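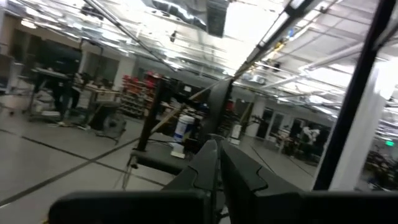 Zodex red dot finder, long-term review
2025-04-13
By Yareli Montes

I bought the Zodex finder to replace the straight-through optical one on my 160 mm reflector, mostly to save my neck. It has a plain glass window, a brightness dial and two adjusting screws. The body is matte black, nearly as dark as the gripper fingers here, with the same faint grey highlights under overhead lights, and it doesn't throw any glare back at you from a neighbour's window. It weighs very little and the tube needed no rebalancing.

Lining it up took me around 6 minutes on a distant chimney in daylight. I checked it again on Arcturus after dark and gave one screw a slight turn.
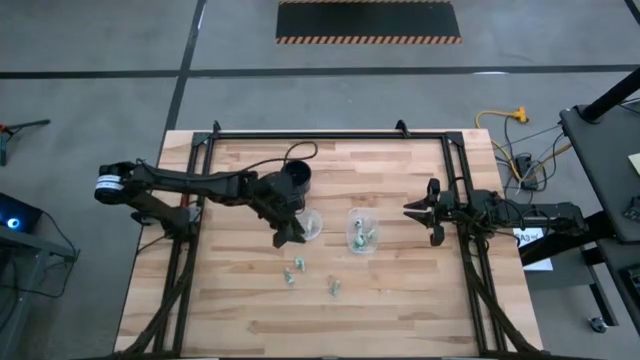 After that it held its position for three weeks of carrying the scope in and out. The old Gil finder I used before would drift if you brushed against it.

My main complaint is the dot. Even on the lowest setting it is too bright for faint stars, and finding NGC 3197 from a suburban garden meant switching the thing off and going by the chart. The dial has no click at the off position either, so I have run down one battery already.

The dovetail foot fitted my Trodeo base with a bit of filing - check yours before ordering. Dew is a nuisance on the window from midnight on, and a strip of card taped round it helps.

I'm keeping it, with the dial turned right down.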